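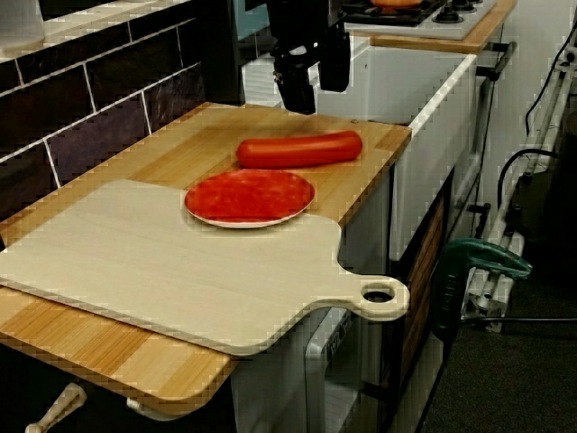

Fig. 1. Round plate on a paddle-shaped cutting board.

Home | Syllabus | Notes | Labs | Contact

Week 6: The undercut
Notes by Armelle Charpentier

This is my favorite topic of the whole course, so bring questions on Monday!

An undercut is when the car behind pits first and uses its new tires to gain time while the leader stays out on old ones. If the gain is bigger than the gap, the chaser comes out ahead once both have stopped.

Three numbers to write down before you start:
gap to the car ahead
new tire gain per lap
time lost on the out-lap warming the tires

Try it with our made-up race at Fadby. Ferrand leads Lebrun by 1.5 seconds on lap 15, and fresh tires are worth 2 seconds a lap. Lebrun pits now, Ferrand one lap later, equal stops. Who leads? Now add 0.6 seconds for a cold out-lap and watch how close it gets!
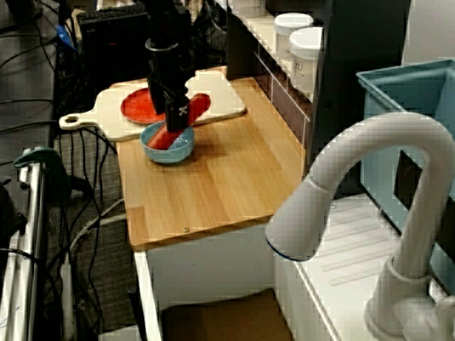

Fig. 2. Light blue bowl and toy sausage at the cutting board.

Traffic can ruin all of this. Check where the car will rejoin before you call it in.

Reading: Adugna, chapter 6, up to page 142. The overcut starts on page 97, and we'll get to it next week.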